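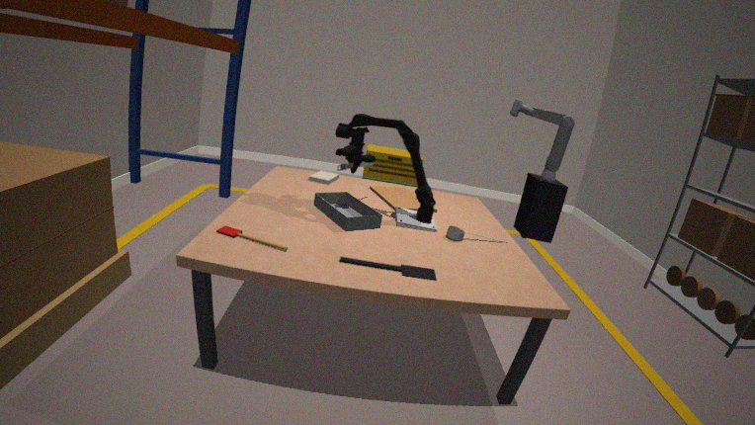
What grit do I need between stripping an old oil finish off a birch tabletop and putting hardwax oil back on?
Stop at 150. Most hardwax oils need an open surface to key into, and going finer closes the grain and leaves you with a thin, patchy film.

Thread: Refinishing birch top, blotching after first coat

kerf_and_fog wrote:
Top is solid birch, edge glued, 191 cm long. Old finish was Danish oil, age unknown. Stripped with 80, then 120, then 150 on a random orbit sander, 5 mm stroke. Vacuumed, wiped with mineral spirits, left overnight. First coat of Prurnico satin hardwax went on with a white pad. Next morning there are dull areas the size of a hand, mostly toward one end. The rest has an even sheen. Product is in date. Shop was at 64 F. What am I looking at?

dovemarsh replied:
Residual Danish oil. It contains varnish resin and it goes deeper than people expect. 80 grit takes off the surface and leaves whatever soaked in near the glue lines and end grain. Where the old finish is still in the wood, the new coat can't penetrate and dries with a different sheen.

TallowPine replied:
Disagree. If it was residual finish, the sealed areas would come up glossier than the rest. Dull patches mean the wood took more oil there. Birch density varies a lot board to board. Do the patches stop at the glue lines?

kerf_and_fog wrote:
Two of them do. The others run straight across.

TallowPine replied:
Then it's mixed. The ones that stop at a glue line are the board. The ones that cross are probably sanding. Check whether you were low on 120 at that end, or whether the disc was worn out by the time you got there.

dovemarsh replied:
Or they're places where the mineral spirits hadn't flashed off. 64 F overnight in a closed shop is marginal.

R. Hemmin replied:
I refinish tops for a living. Second coat before you do anything else. First coat of hardwax on birch nearly always looks uneven. Wait the full recut time on the can, scuff with a maroon pad, apply thin, buff off within 15 minutes. If it still shows after two coats, go back to 120.
Rungnapa Hemmin, Panyasiri Joinery

dovemarsh replied:
I wouldn't. If there's contamination under there, a second coat gives you twice as much to sand off.

R. Hemmin replied:
It's a thin coat. The extra sanding is a few minutes.

smohammed_wood wrote:
Jumping in with a related question. Does anyone water pop birch before oil? I wet the surface, let it dry, then cut the raised grain with 150. My last two tops had no blotching, but I also switched from Prurnico to Lendus at the same time, so I can't separate the two.
Salamatu Mohammed

TallowPine replied:
Water popping evens out the scratch pattern, so it would help with the sanding cause. It does nothing for board to board density.

edgeband_ed replied:
I get better results going to 220 on birch and I've never had adhesion trouble. The 150 limit is repeated everywhere and I have yet to see a side by side.

dovemarsh replied:
Read the can. Some of them specify a range and it varies by maker.

kerf_and_fog wrote:
Update, 16 Sep 2021. Second coat on yesterday, thin, buffed at 12 minutes. The patches that crossed the glue lines are gone. The two that follow the boards are still faintly visible at a low angle. I can live with that. Underside gets one coat this weekend.

TallowPine replied:
Give the underside the same number of coats as the top or it may cup.

edgeband_ed replied:
Not on an edge glued top that thick it won't.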